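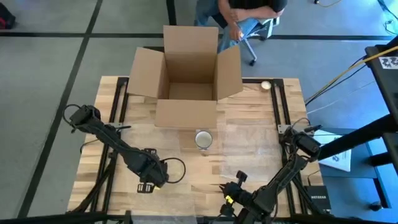 Box open on the table, mug in front of it, nothing inside it yet

Packing mugs for mailing, how much bubble wrap is enough?

I am sending a few mugs to my sister and I have never mailed anything breakable. I have a plain brown cardboard box with four flaps, a roll of clear bubble wrap and packing tape. The box is single wall and came from a pair of boots. One mug is thick stoneware and I'm not too worried about it. The other has a thinner handle and I would be upset if it broke.

What I want to know:
Do I wrap the handle separately or just go around the whole mug?
Can two mugs touch each other once they are wrapped?
Does anything need to go inside the mugs?
The trip is 600 miles by regular ground mail. I would like to avoid buying a second box if this one will do.

Privov

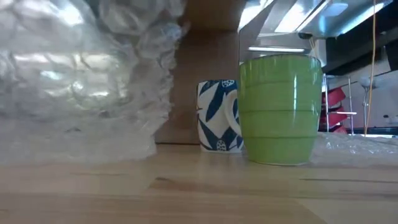

Reply from Karim Tazi
Posted September 4, 2018

I sold secondhand dishes by mail for a few years and mugs were most of it. The handle is what breaks, nearly always at the top where it joins the body. A mug with straight sides and a handle that sticks out, like the blue and white one, needs more care than a heavy barrel-shaped one like the green.

Start with the inside. Crumple paper and push it in until it is firm but not jammed. Then cut a strip of bubble wrap as wide as your hand, thread it through the handle and go around the handle until the gap is filled. Tape it to itself, never to the mug. Some glazes don't care about tape but gold trim and decals do.

After that lay the mug on its side at one end of a bigger sheet, bubbles facing in, and roll. Small bubbles, 3 full turns. Fold the loose ends over the rim and the foot and tape them down. It should look like a fat bundle and you should not be able to feel the handle as a hard spot. If you can, add another turn.

Two wrapped mugs can go side by side in one box but put something between them. A folded piece of cardboard works, or a pad of wrap. Same on the bottom and on top, 2 inches at least. Set them upright. Close the flaps and shake the box gently – if anything shifts, open it and add more.

About the box, boot boxes vary. If it is the corrugated kind and the corners are still stiff, it will do for two mugs. If you can push a side in with one finger, get another. Run tape along the bottom seam and then across it as well.

Reply from Prorden

just use towels. I mailed my whole kitchen in towels when I moved and one plate chipped, that's all. Newspaper is fine too but wash the mugs after, the ink comes off.

Reply from Lapiņa

Towels work if the person wants the towels. They are also heavy and you pay for the weight.

I agree with most of what Karim wrote, but I would go further on the box. For the mug you'd be upset about, I would put it in a small box of its own and put that inside the larger one with padding on all sides. It uses more space and takes longer. My mother's cups went that way and arrived whole, and the outer box had a corner crushed flat.

Also write down what is in the package and take a picture of the mugs before you wrap them. If you have to make a claim they will ask for both. Put a slip of paper with the address inside the box in case the label comes off.

Privov wrote:
Thanks. The box is corrugated and the corners are stiff, so I will use it. Small box inside for the blue one if I can find one that fits.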